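The hymnbook that three generations of families around Wutham have carried to church in coat pockets, lunch pails and, at least once, a bread basket is going back into print this February, and we could not be happier to share the news with all of you who have been asking.

The new edition of the Morsy hymnal brings together 286 hymns and spoken prayers in 2 languages, with the older melodies written out in full for the first time. Work on it began at the Hivcombe gathering, when Salma Berrada stood up after supper and asked how many people in the room still had a copy with both covers on. A few hands went up - not many - and by breakfast the next morning she had a page of names of people willing to help.

Brayan Carhuamaca took on the music. He spent the better part of two winters visiting older singers at home, sitting in kitchens with a recorder and a pencil, and going back again when two families sang the same verse two different ways (which happened a good deal!). Where the versions could not be brought together, the book prints both of them, one after the other, and leaves the choice to whoever is leading the singing that morning.

"My grandmother would have told you there was one right way, and it was hers," said Brayan. "I put hers second. I hope she'll forgive me."

Gwenaël Royer, who visited for a month to help with the spelling and then stayed on through the spring, prepared the index. Readers can now look up a hymn by its first line, by its tune, or by the season of the church year, and there is a short section at the back for funerals, which many pastors had requested.

The first printing is 3,414 copies. Of these, 1,726 are already promised to congregations that ordered ahead, and the rest will go out through the Wutham office and the reading room in Kuketti. Churches that can pay are asked to cover the cost of their own books and, if they are able, one or two for a neighbor - but please don't let money keep you from writing to us.

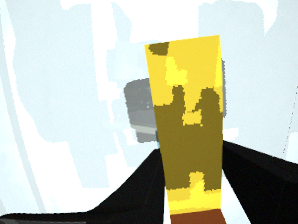
*Tall block in yellow and olive. Computer rendering.*

A service of thanks will be held at Kuketti, beginning at 4 in the afternoon, with singing from the new book and a meal afterward. Karim Radwan will lead the opening prayer, and the children's choir has been practicing numbers 12 and 40 with a great deal of energy. Families who would like to bring along an old copy, in whatever state it may be, are warmly invited to lay it on the front table for the blessing and take it home again after the meal.

Anas Kettani is keeping the list for rides from Hivcombe and would be glad to hear from anyone with a spare seat in the car.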